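About Flusby

Flusby collects example tasks for groups that train two-handed robots. The company was set up by Nuria Arrieta and Pak-hei Kuo and has 5 full-time staff. Our office is in Nisthorpe.

Most of our work is done in simulation. An operator controls a pair of robotic hands at a kitchen counter and carries out a short written task, such as moving a carton from one side to the other. Joint positions, contact forces and the rendered view are saved together at each time step.
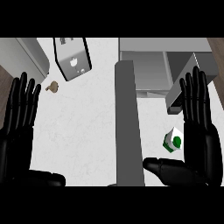
Each task is repeated with the objects in new starting positions. A standard set holds 3,000 examples, of which 900 are kept back for testing. Two reviewers check every example separately, and failed attempts are labeled and stored in their own folder. Joaquim Mendes maintains the task list and the labeling rules.

Our replay tool, Seltberg, runs a saved example again from its first step and reports any drift in object position. So-ying Lui handles access requests and file format questions.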